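Notebook, packing cell 5
22 February 2026
3 comments | 2 shares

Sunday, so the line was down and I had the sim to myself. Reran the pick set for the Omska trays, 500 attempts per run. Mared Gwynne wants numbers before we say anything to the Drumard shift about November.

The plan on paper takes two people off the tray bench and puts them on checking and restocking. I spent an hour on the bench on Friday and I think the plan undercounts what they do there. They turn things the right way up and pull damaged stock without stopping. None of that is in the task list Gronow gave us. 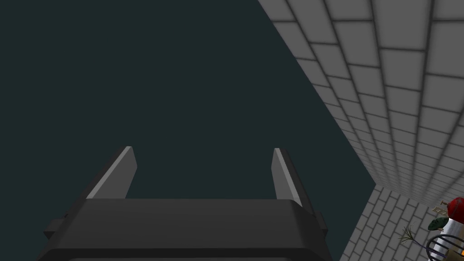 Rejects are the part that will change most for people. At present whoever is packing decides and drops the item in the bin. With the cell running, somebody has to stand at the outfeed and decide for everything at once, and at 900 picks a shift that is a dull job. I would rotate it. The other worry is mixed items. With a leaf, a spiky sprig and something smooth and white bunched up by wire rods, a packer just reaches in. For the gripper I want the small stuff scored separately from the rest.

Mared asked if the packers could see the sim before it is final. Yes, and they should get a say in the layout. Tornard did theirs without asking and moved the bench back afterward.

To do:
- split scores by item size
- add reject handling to the task list
- ask day shift who wants to try the outfeed job
- rerun from seed 947

2 likes | Share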